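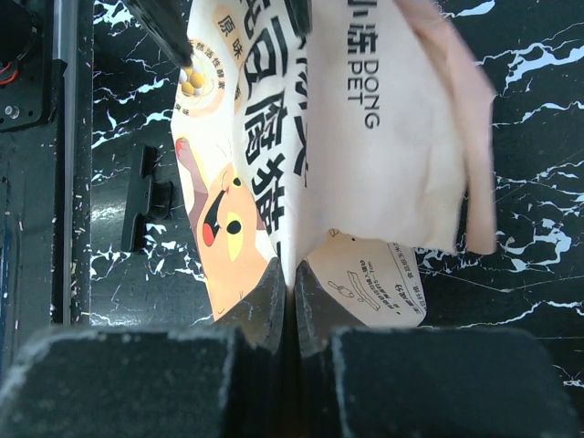 Hustholm Residents' Forum > Building Services > Recycling and Waste

Topic: Flexible food packaging and the revised sorting rules

Building_Services_Office
Posted Nov 16, 2018

Residents are advised that the revised sorting rules for household packaging will take effect in February. Under the new rules, flexible food pouches and snack bags will no longer be accepted in the mixed recycling bins located in the Hustholm and Csonka courtyards. These items must be placed in general waste unless the package is made of a single plastic and is marked accordingly.

The change follows a notice from our hauler, Norero, stating that loads containing layered film will be refused at the sorting hall. Two loads from this property were refused during the present contract year, and a handling fee of $236 was charged for each. Questions may be submitted in this thread.

csonka_4th_floor
I thank the office for the notice. I would ask for clarification on imported groceries. A good deal of what my household buys comes from Hesari Market, and the packages are printed in Chinese, Korean or Hungarian. The recycling marks, where there are any, do not always match the ones on the poster in the bin room. How are residents expected to determine whether such a package is a single plastic?

Building_Services_Office
Where the marking cannot be read or is absent, the package should be treated as general waste. This applies to all packaging regardless of the country of origin.

M.Tolland
I must register an objection. The instruction amounts to throwing away anything that is unfamiliar. Some of these bags are plain polyethylene and would be accepted without difficulty if they carried an English label. A resident who takes the trouble to rinse and flatten a bag should be given a better answer than "when in doubt, discard."

Bence Farkas
With respect to the previous poster, I believe the office has taken the correct position. I served for several years on the purchasing side of a packaging converter. Most pouches for dried or salted foods are made of two or more layers bonded together, commonly polyester on the outside and polyethylene on the inside, often with a metallized layer between them. These layers cannot be separated by ordinary equipment. The printing on the outside gives no indication of the structure, and neither does the feel of the bag in the hand.

A simple test may be of some use. If the inside of the bag is silver, it is almost certainly layered. If it is clear or white, the matter remains open — a clear pouch may still be layered.

M.Tolland
Then the test settles only half the question. I accept the point about silver linings. I do not accept that the remainder should go to landfill by default, particularly when the Hesari store operates a drop-off box for plastic film near its entrance.

csonka_4th_floor
I was not aware of the drop-off box. Does it accept food bags, or carrier bags only?

M.Tolland
The sign says "clean and dry film." I have left bread bags and rice sacks there without any objection from the staff. I have not asked about pouches.

R_Okun
The word "film" on those boxes generally refers to stretchy polyethylene, such as bread bags and the wrap around paper towels. Crinkly bags should be kept out. A contaminated box is likely to be withdrawn, and all of us would lose the use of it.

On a separate matter, the poster in the Csonka bin room has been partly covered by the bicycle notice since the summer. It would be helpful to move one of them.

Bence Farkas
I agree with R_Okun regarding the box. I would add that zipper closures and plastic spouts are often a different material from the bag itself.

Building_Services_Office
The office has noted the comments above. A total of 300 printed sorting guides has been ordered and will be delivered to mailboxes before the rules take effect. The guide will include a section on unmarked and foreign-language packaging. The office will contact the Hesari store to confirm what its box accepts, and the reply will be posted in this thread. The bicycle notice will be moved on Monday.

M.Tolland
That is satisfactory as far as the guide is concerned. My objection to the default rule stands, and I request that it be placed on the agenda for the next residents' meeting.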